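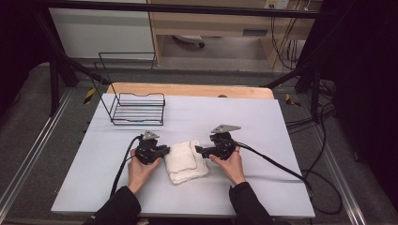

Jutow Home Linen, Towel and Bath Team

MEDIA RELEASE: For use from Monday, 9 am

Jutow puts the humble hand towel through the fold, and wants your worst linen cupboard

Hi everyone, Tineke Bosman here from the towel team at Jutow. I usually leave these releases to people who are better at them, but this one's about folding, and I've been banging on about folding for so long that they've finally handed me the keyboard!

From Monday we're opening up the Grolis Fold, our free guide to getting plain terry towels flat, square and stackable. It comes as a printed card and as a set of short pages on our website, and it covers 19 folds in total, from the basic kitchen-drawer rectangle to a rolled one for the beach bag (my favourite, though the roll does take a bit of practice).

We started with the white towel because that's what most of you buy from us. A white terry towel with a line of coloured stitching along the edge is about as ordinary as a towel gets, and it's also a right pain to fold neatly. Terry is springy. The edges creep. You get one side lined up and the other has wandered off, and by the time you've stacked six of them the whole pile is leaning towards the door.

So we asked our customers how they do it. We had replies from 603 households between Hobart and Cairns, and I read every single one over a fair few cups of tea. More than 169 of them said they fold towels on the bed, which I completely understand, but a mattress gives way under your hands and the corners never quite meet. Our main bit of advice is to use something flat and firm. A benchtop's good, and so is a big light-coloured board on a table.

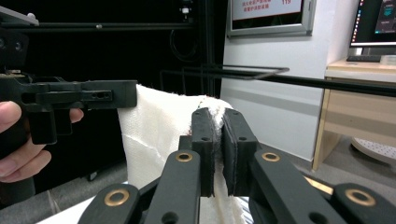 The other thing that came up again and again was the first pinch. Plenty of you grab a towel by whichever corner is closest and give it a shake, then wonder why you've ended up with a twist in the middle. I was a corner-grabber for years myself, so no judgement from me. What works better is to take hold of the hem, run along it until you reach the next corner, and let the weight of the cloth pull the rest straight before you lay it down. Then you fold in half, smooth from the middle out, and fold again. The stitched edge is a handy guide while you're at it, because you can match one line to the other and skip the guesswork.

There are 4 levels in the guide, so you can stop wherever you like. The first level is honestly all most homes need. The last is for people who colour-code their pegs, and you know who you are.

We've also done a version for holiday parks and small motels with our friends at Kadlec, who supply linen to accommodation places around regional Victoria. Their housekeeping crews wanted a fold that fits a narrow shelf and still looks tidy after a trolley ride, and it's now on the back of the card. I've since switched to it at home, mostly so the bathroom cupboard will close.
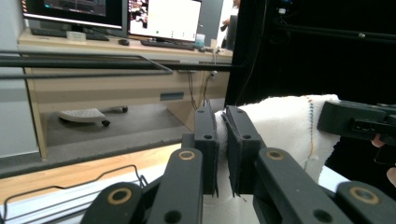 Send us your cupboard

To go with the launch we're running a cupboard call-out right through September. Send us a photo of your linen cupboard as it is today (please don't tidy it first!) and a line or two about what bugs you most. Our favourite gets a full set of Jutow bath and hand towels, plus a Tatex shelf divider kit to stop the stacks slumping into each other.

Where to get the guide

The card is free in store wherever Jutow towels are sold, and the web version goes live at 9 am on Monday. Community groups and op shops are welcome to ask for a bundle.

Media contact

Tineke Bosman, Towel and Bath Team, Jutow Home Linen. Interviews and folding demonstrations by arrangement, mornings preferred.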